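Lab handout 3: Comparing two-finger grippers on soft and thin-walled objects

Course staff: Naveen Gautam (lecture), Sneha Agarwal (lab). Questions about the Oria controller go to Sneha.

Read sections 1 to 3 before your bench slot. Section 5 is graded.

1. Scope

Handout 2 dealt with rigid parts, where the grip force can be set well above the slip limit and left there. This week the parts deform. A thin-walled cup buckles before it breaks, and the buckling changes the contact area while the jaws are still closing. A fabric pouch has no fixed width at all. Both cases make the commanded jaw opening a poor measure of what the object is doing.

The comparison is between two finger types:

Type A - plate fingers, stiff, narrow contact. Flandatbridge pattern, mounting holes along the plate.
Type B - pad fingers, wider contact face, some give at the surface. Supplied by Gratano.

The controller, the closing profile and the logging rate stay the same for both. If you change any of them, start the series over.

2. Terms

Commanded opening: the jaw distance sent by the controller.
Measured opening: the jaw distance from the encoder. On a compliant object these two differ, and the difference is the first thing to plot.
Contact onset: the first sample at which motor current exceeds the free-closing baseline by the threshold in your config file.
Hold: the interval between the end of closing and the start of release.
Slip: relative motion between finger and object during hold. Creep of the fabric under a stationary finger is logged as creep and does not count as slip.

3. Force limits

For a two-finger grasp with friction coefficient mu at each contact, the minimum normal force to hold a mass m against gravity is

N = m g / (2 mu)

This assumes vertical contact faces, equal friction on both sides and no acceleration. During a lift, replace g with g + a, where a is the upward acceleration of the wrist. The default profile is slow enough that the correction is small for the cup, but put it in anyway.

The upper limit is set by the object. For the cup, it is the force at which the wall ovalizes past the limit in your config file. Near the rim this happens early; near the base the wall is stiffer and the window between slip and damage is wider. Students who grip at the rim usually find no window at all with Type A. That is a valid result and should be reported as one.

For the pouch there is no clear upper limit. Past a certain point the jaws close on folded fabric, the measured opening levels off and the current climbs. Stop there. Driving further only heats the motor.

4. Contact before closing

A finger that touches a soft object early will push it. On a smooth table a light object slides, and by the time the second finger arrives the object is off the jaw centerline. The grasp may still succeed, but the force is shared unevenly and the encoder trace shows two onsets instead of one. Look for the double step. In last year's data it was often filed under "noise", and Abdul-Rahman Fiadzo had to relabel a large part of the set by hand. The cleaned set has 3,497 grasps and is the one you will use for the baseline plot.
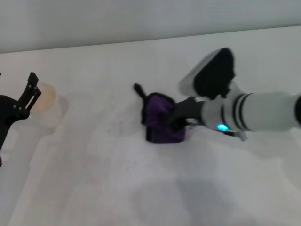

To separate the two onsets, low-pass the current signal and difference it. Use a window of up to 32 samples; beyond that the steps merge. Record the time between onsets and the shift of the object along the closing axis, taken from the overhead camera. If the shift is larger than half the finger width, mark the trial as displaced and keep it in the table.

Pose matters as much as finger type here. A strap or loop on the side of the object can get under a finger and hold it off the fabric, which gives an early onset at very low current. Turn the loop away from both contact faces before each trial, and write down its direction.

Two-arm setups add one more source of error. The arms share a time base through the Yadav bridge, but the bridge stamps messages on arrival. Use the joint-side timestamps when you compare events across arms.

5. To hand in

a) Commanded and measured opening against time, one trial per finger type per object, same axes.
b) A table of outcomes: held, slipped, displaced, stopped on current. Three trials per cell.
c) The computed N for each case, with the mu you used and how you got it. A value copied from a table needs a source.
d) One paragraph on which finger type you would choose if a single pair had to handle both objects. State the closing speed.

Plots without units are returned ungraded. Raw logs go in the shared folder under your bench number, config file included.

6. Reading

Course notes, chapter 5, on contact models. Skip the section on rolling contact.
Bastien Courtois's slides on current-based contact detection. The threshold he uses is for a different motor, so take the method and leave the number.

Next handout: regrasping and handover between arms.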